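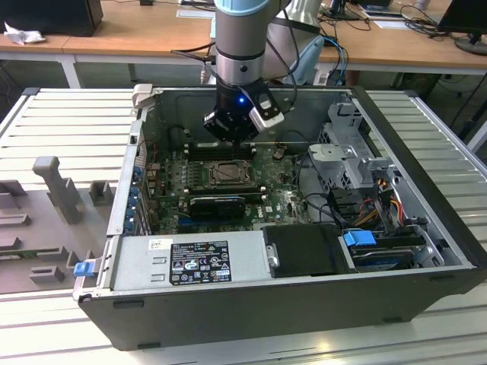 The tower opened, lying on its side, heatsink removed.

Old office PC: repair or replace?
Posted by dusan_s, 8 April 2018

Good evening to all. I do the bookkeeping for a small translation office in Baltberg, and our old desktop has become very slow. Opening the yearly ledger takes so long that I make tea in the meantime. My colleague wishes to buy a new Pasix machine for 632 euros. I would prefer to put more memory and an SSD into the old one.
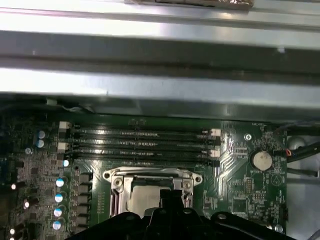
I have read that memory should be bought in matching pairs, but the board is from before my time and the manual is lost. How do I find out which type it takes? Our accounts run in Nusis, which is not a heavy program, and we have over 800 client folders, mostly text.

Thank you in advance,
Dušan Šindelář

Re: Old office PC: repair or replace?
Posted by kettle_and_toast

Look for the model number printed on the board and search for it together with the word "memory". Buy the SSD first. In my experience it makes nearly all the difference, and you can move it to another computer later. Also buy thermal paste, and clean the processor with alcohol before you put the cooler back.
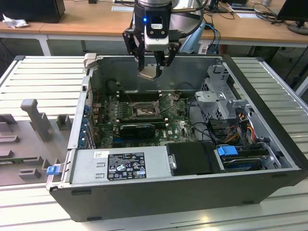 Re: Old office PC: repair or replace?
Posted by rana_north

I must disagree with kettle. For a hobby, yes, repair it. For an office, the hours cost more than the parts. We kept an old server alive for too long, and when the power supply died in July we had 1,294 invoices to enter again from paper. Buy the new one and make backups.

Re: Old office PC: repair or replace?
Posted by kettle_and_toast

That is an argument for backups, Rana. A new computer can also lose your invoices.

Re: Old office PC: repair or replace?
Posted by dusan_s

Thank you both. I spoke with my colleague and we will try the SSD, and we will keep 2 copies of the ledger, one of them outside the office.
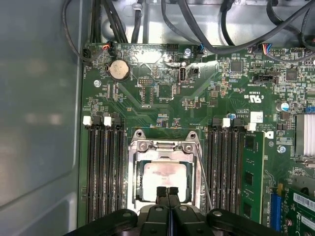
If it is still slow at the end of July, we will order the Pasix and I will not complain. One more question: does Nusis need a new licence key when the disk is changed? Their help page says only "contact your dealer", and our dealer has closed.

Re: Old office PC: repair or replace?
Posted by rana_north

Ours asked for the key again after we changed the disk. Write it down before you start.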